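6 min read
Last updated in June

Monday, early

I was up before the birds again, so I may as well put the time to use and catch this diary up. The coffee is made, the dishwasher is humming, and my grandson is asleep down the hall with both feet hanging off the bed, which he has been doing ever since he shot up over the winter. I keep saying I'll look for a longer mattress and then I price them and keep quiet for another month.

For those of you who have wandered in lately (welcome!), I am 66, I live outside Skuditz, and I have been raising my grandson and his little sister since the fall before last. They came to me with a trash bag of clothes each and a fish. The fish is still with us. I am what the county calls a relative caregiver, and for most of that time I have been an unlicensed one, meaning I do everything a foster parent does and get a good deal less help doing it. That is the thing I have been trying to fix, and that is where the past two weeks have gone.

The license packet came from Loslow County in April. I want to be fair about it, so I will say that the lady who handed it to me at the front desk was very kind and had put little yellow flags everywhere I needed to sign. But my goodness, there are a lot of flags. They wanted my marriage certificate and then my husband's death certificate, and the two of them side by side on the kitchen table gave me a bad afternoon that I hadn't planned on. They wanted the dog's shots. They wanted a drawing of the house with the windows marked, and my granddaughter did that one for me in purple marker, and I did it over in pen and sent in both.

Then the training. It is done by an outfit called Aroseo that the county has a contract with, and the closest class with any room left in it was 71 miles from my front door. I drove there and back for it on Saturdays, with a cushion behind my back and a thermos between my knees. I went in with my arms crossed, I will admit that here. I raised three children and buried a husband and I did not think a young person with a slide show had much to tell me. Well, I came home from the second class and sat in the car in the driveway for a good while. They had talked about what it is like for a child when the grown-ups keep changing, and how some kids will hide food, and I thought about the crackers I had found in her pillowcase that first Thanksgiving and how I had scolded her over the crumbs. I'd give a lot to have that one back. She has a basket on her shelf now with granola bars in it, and nobody but her is allowed to touch it, and she checks it less than she used to.

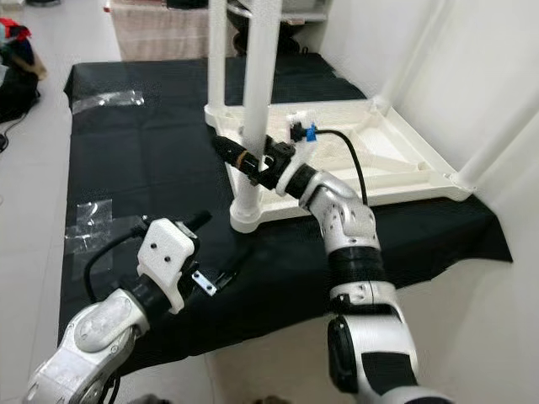 The visit to the house

So the home study lady came last week. I had been cleaning like the Queen was expected. I washed the curtains, I washed the dog, I moved the medicines up into the locked box and promptly forgot where I had put the key (it was in the pocket of my robe, and I had looked there twice). My grandson helped me haul the old paint cans out of the laundry room and along the way he asked me, very casual, with his back turned, whether they could take him someplace else if we didn't pass.

I put down what I was carrying. I told him this visit was about a license and a check, and that the judge had already said he was living with me, and that if the lady found something wrong we'd fix it and she would come back. He said okay. Then he scrubbed that laundry room floor as if his life hung on it, and I had to go stand on the porch.

She was very pleasant. She was younger than my youngest and she took her shoes off at the door without my asking. She ran the hot water, she counted smoke alarms, she asked to see where everybody sleeps. She asked me who would take the kids if something happened to me, and I had an answer ready – my niece, over the county line, who has already said yes – but it is a hard thing to say out loud to somebody with a clipboard. She talked to each of the children alone in the den with the door half open. I don't know what was said and I have not asked. My granddaughter told me afterward that she had shown the lady the fish.

We got marked down on one item, the fire extinguisher, which had expired. I bought a new one that same evening and sent in a picture of it along with the receipt.

Money, since some of you ask

I know it isn't polite, but I wish somebody had been plain with me at the start, so I will be plain. I have put 3000 dollars of my own savings into this so far, between the lawyer's first bill, the second set of beds, gas, and the tooth. Some of it I would have spent on them anyhow. Once the license goes through there is a monthly payment that comes with it, and I am told it does not reach backward, so every week the packet sat on my counter while I hunted for my marriage certificate was a week gone. If you are a grandma at the beginning of this, ask for the packet the first day. Ask for it in writing and keep a copy of the letter. And ask whether there is a caregiver group near you. Ours meets in the back room at the Rozīte bakery after the lunch crowd clears out, and between the advice and the poppy seed rolls I would be lost without it.

Their mother

She had her visit this week as well and she came, on time, with a coloring book and a bag of cherries. I sat in the car and did my word search. I won't say a lot about her here. She is my daughter and she may read this someday, and I'd like her to be able to. She looked rested. She hugged me in the parking lot, longer than she has in a while, and she smelled of the same shampoo she used in high school.

The little one cried on the way home and then wanted pancakes for supper, so pancakes it was, and her brother cut hers up for her without being told, though she is plenty big enough to do it herself.

I hear feet now. He'll want the last of the orange juice, and the dog needs to go out, and I still have to call the school about the summer lunch form before they close up the office at 3.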